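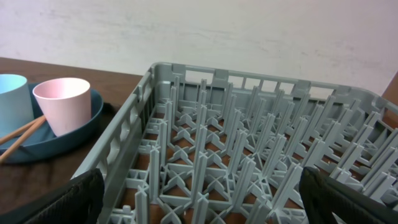
The program office at Enberg wrote back to our last report asking whether the loss of grip force on the rack-loading cell was a hardware fault or a control fault, and whether the arm was safe to run in the meantime. The short answer to the first question is control. The second is covered under Safety.

**Progress report, Skuvport rack-loading task**
4 May 2025

## Fault

During the loading trials the gripper opened without a command while carrying a cup over the rack. The cup dropped onto the prongs. The same fault came up in 8 of 40 trials, always on the move from the table to the rack and never on the way back.

The log shows the same sequence each time:

- The wrist camera stream stalls for longer than the watchdog limit.
- The watchdog resets the Lobo gripper controller.
- On restart the controller goes to its default state, fingers open.

The arm itself doesn't stop. It finishes the move with nothing held and carries out the release step as normal, so the trial was first logged as a success. We have gone back through the earlier logs and corrected the totals.

## Safety

The dropped items were plastic and nothing broke. The fault would matter more with glass or knives, and both are off the task list until this is closed. The cell ran at reduced speed after the first event, with the operator outside the marked area. No one was hurt.

One further point came out of the review. The stop button cut power to the arm but left the gripper controller live. It has been rewired so that both stop together. The brake on the finger drive holds position when power is cut — we checked this with a loaded gripper before restarting trials.

## Work done

The controller now holds its last commanded position after a reset. The arm pauses if it gets no gripper status for three cycles in a row. A trial counts as a success only when the finger position confirms that an item was held up to release.

We ran 21 trials with the new settings and forced a camera stall in 14 of them. The gripper kept its hold in all 14. Chopsticks are still a weak point: the finger position reading is too coarse to tell one chopstick from none, and that check is switched off for them.

## Open items

- Cause of the camera stalls. The cable run through the wrist is suspected. Porier is supplying a replacement with a tighter bend rating.
- Held-item check for thin items.
- Glass and knives stay out until both items above are closed. The October milestone isn't affected.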